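Racing > Short Track > Newsletter

Print this item | E-mail this item

Stotier purse plan looks better on paper
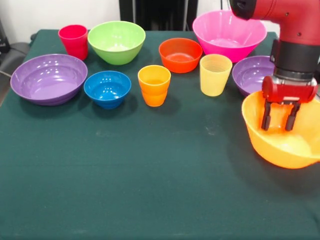 The new owners at Stotier Speedway say next season's late model feature will pay $1,220 to win, up from an even thousand. That got a cheer at the drivers' meeting. I'd hold off until we see what the rest of the sheet looks like.

Take the entry fee. It goes to $40 a night for every car, and last season there wasn't one. With 21 cars in the pits that brings in $840, and the only raise anyone has put in writing is the $220 for first place. Ask where the other $620 goes and you get told it's "going back into the show." Maybe so. Nirnulmont said the same thing when it added a fee, and its start money never moved.

Then there is the tire rule. Teams will be held to the Coltora right rear and have to buy it at the track. We're told this saves money. It might, if the price holds past April, but the draft rules don't list a price at all.

The Rolland Series is down for 4 dates, which would be good news for the back gate - and for local racers, a night off without pay each time. Those dates aren't signed yet either.

The final rule book is promised by December. Read the payout from tenth on back before you send in a registration.

Contact the newsletter desk | © Short Track Newsletter. All rights reserved. | Back to top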